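# sekia-grasp-replay

Replay and evaluation tooling for dexterous grasps in the Sekia kitchen simulation. The package loads a recorded trajectory, steps the hand controller against it, and writes one row of metrics per episode. It does not train anything. Training code lives in the Atcombe repository.

## Contents

- `replay/` – trajectory loader and fixed-step player
- `control/` – joint-space PD controller, finger synergy mapping
- `scenes/` – kitchen layouts, tile and counter materials, object placements
- `eval/` – contact checks, metric writer

The current release has 162 episodes: 124 for tuning, the rest held out. Layouts are randomized once per episode and then frozen. Object poses are stored in the counter frame, with z up.

## Observations

Each step stores an RGB render, joint positions, joint velocities and the commanded targets. Renders are letterboxed to a square with black bands at top and bottom. Crop the bands before computing image statistics, or the mean will be wrong.
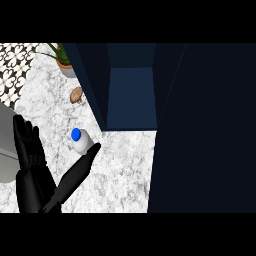

Joint targets are logged before clipping. To get the values the simulator received, apply `control.clip_targets()` with the limits in `hand.yaml`. The pre-grasp pose is a separate keyframe and is indexed by `pregrasp_step` in the episode header. Approach planning ends at that step – the closing motion is played open loop from there.

## Usage

```
pip install -e .
python -m replay.run --split heldout --episode 15
python -m eval.contacts --in runs/heldout
```

Rendering is off by default. Pass `--render` to regenerate frames.

## Known issues

- Episode 159 has a duplicated first step. The loader drops it with a warning.
- Thumb contacts are under-reported when the solver step is changed from the default.
- The Orlandini exporter writes quaternions as xyzw. Everything else is wxyz.

## Maintainers

Manee Paisan (controller, evaluation), Amnuay Phetsri (scenes, rendering). Last format change: 23/05/2021. Files written before that need `tools/upgrade_header.py`.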